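3.2 Objects, postures and the taped grid

The 72 placements used in the naming task were made with everyday kitchen items: drinking cups, food cans, small bowls and lidded tubs. Items were chosen from the Flalgate household list on two criteria. Each had to be recognisable to adult speakers without a printed label, and each had to have an outline that changes clearly between its possible resting postures. Cutlery was excluded at the pilot stage because speakers described its direction in terms of the handle, for which the other items had no counterpart.

Posture was coded on the object alone. An item was coded as upright if it rested on its base, inverted if it rested on its rim or lid, and lying if it rested on its side. For lying items with one open end, the direction of the opening was also recorded, from the viewpoint of the picture shown to the speaker. Cans have no open end in this sense and received no direction code. The two coders, Psarras and Nijs, worked separately and resolved differences by discussion; most of these concerned shallow bowls leaning on a neighbouring item.

Position was described against a grid laid out in blue tape. The grid was laid by hand. Its lines are not perfectly straight or parallel, some strips end before they reach the next one, and the cells therefore differ in shape. We did not correct for this. Speakers were asked to say where an item was in ordinary words, and the lines served as landmarks in the same way as the edge of a shelf or a join between tiles would. Items were assigned to a cell by the part in contact with the surface. Distance to the nearest line was coded in four steps (touching, near, clear, central), so that a cup whose rim almost meets a line and a can standing close to one both fall under "near".

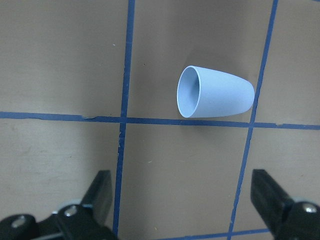
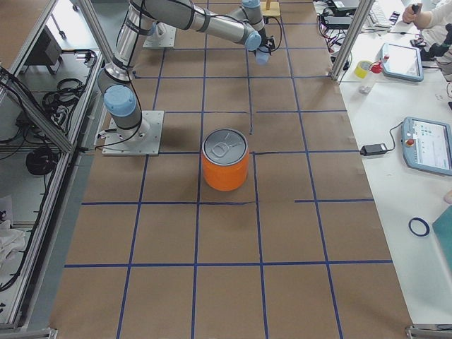
Figure 2. Placements coded "lying" (first panel, pale blue cup, opening to the left) and "upright" (second panel, orange can, lid facing up).

Viewpoint was varied between close and wide pictures. In the close condition a small part of the grid is visible and the item takes up more of the picture; in the wide condition more of the table can be seen and the speaker has a larger choice of landmarks. Since the two conditions were not fully crossed with item type, viewpoint is entered as a covariate in Section 4 and is not interpreted on its own.

Speakers typed one description for each picture they were shown, with no limit on length. After removal of blank and duplicate entries, 3838 descriptions remained. These were segmented into noun phrase, posture phrase and position phrase following the scheme of Karamanlidis and Moschos, with one change: colour terms were treated as part of the noun phrase wherever they stood in the sentence. "The can, orange, under the line" and "the orange can under the line" thus receive the same analysis.

Posture phrases were frequent for lying items and rare for upright ones, in line with the expectation that the usual resting state of a container goes unstated. Where speakers did mention that a can was upright, they tended to use a verb ("stands") in place of an adjective. For lying cups the preferred wording was "on its side", and "tipped over" was kept as a separate category because it implies an earlier event. Items with fewer than 10 usable posture phrases were left out of the model reported in Section 4.1, but are retained in the position analysis.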